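뚜껑은 다 버려도 된다는 말, 나는 안 믿는다

정리 책마다 짝 없는 뚜껑부터 버리라고 한다. 지난 토요일에 나도 부엌 서랍을 비우면서 그 말을 따라 해 봤다. 나온 뚜껑이 11개, 맞는 통이 있는 건 절반도 안 됐다. 책대로라면 나머지는 바로 봉투행이다.

그런데 버리고 나면 꼭 다시 산다. Hudutex에서 파는 '만능 덮개'가 2100원인데, 서랍에 굴러다니던 것과 뭐가 다른지 모르겠다. 그릇 위에 얹어 두는 데 짝이 꼭 맞아야 할 이유가 있나. 남은 국을 반나절 덮어 두는 데 밀폐까지 필요한 집이 얼마나 될까. 서랍이 헐렁해지면 보기야 좋다. 다만 그 기분이 한 달을 가는 걸 나는 본 적이 없고, 빈자리에는 금세 또 다른 통이 들어온다.

두께가 좀 있고 둥글고 반투명한 것이면 나는 일단 남긴다.

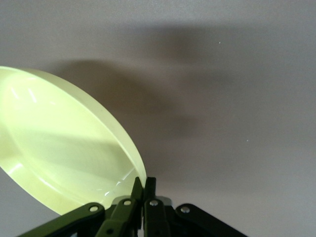 안넬리제 하버코른은 그렇게 남긴 뚜껑이 결국 서랍 하나를 다 차지하더라고, 크기별로 하나씩만 두고 나머지는 미련 없이 보내는 편이 낫다고 했다. 크기별로 하나씩이라는 데까지는 나도 동의한다. 미련 없이, 그 부분은 아직 잘 모르겠다. 일단 11개 중에 금이 간 두 개만 버렸다.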